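Subject: Re: [turf-water] Moisture probes at Undcombe, worth the money?
Date: Jul 15, 2026

On the list, the Undcombe crew wrote:
> We put Trernideo probes in two greens in December and
> have cut our irrigation by 20 percent. The Koltolau rep
> says we'd see the same on fairways. Anybody else tried it?

I'd want to see more before I spent a dime on fairways. Two greens is a tiny sample, and you started in December, when hardly anyone is watering much to begin with. What are you comparing against? If it's last year's pump log, was last year drier? A 20 percent cut could be the weather, or a new guy on the night shift who turns heads off when he's told to.

We ran Thampi probes here for two seasons. Eight went in the ground and the readings never agreed with each other, even in the same soil at the same depth. I still carried a hand meter every morning - and trusted it more.

Before you sign anything with Koltolau, I'd ask for:

1. Raw readings from a course with clay like yours, for at least 60 days in summer. Charts from the brochure don't count.

2. A straight answer on where the data is kept. Ours sat on one office desktop, and the vendor had no plan for moving it to another. 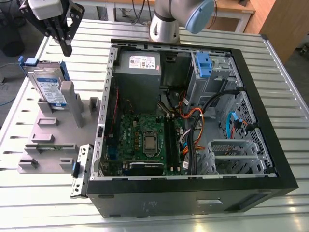 3. The price of replacement probes after an aerifier finds one. It will find one.

4. Whether the controller still runs your old schedule if the probes drop out.

Does anybody have pond levels from before and after? I'd believe those over a dashboard.

Superintendent, nine holes and one tired pump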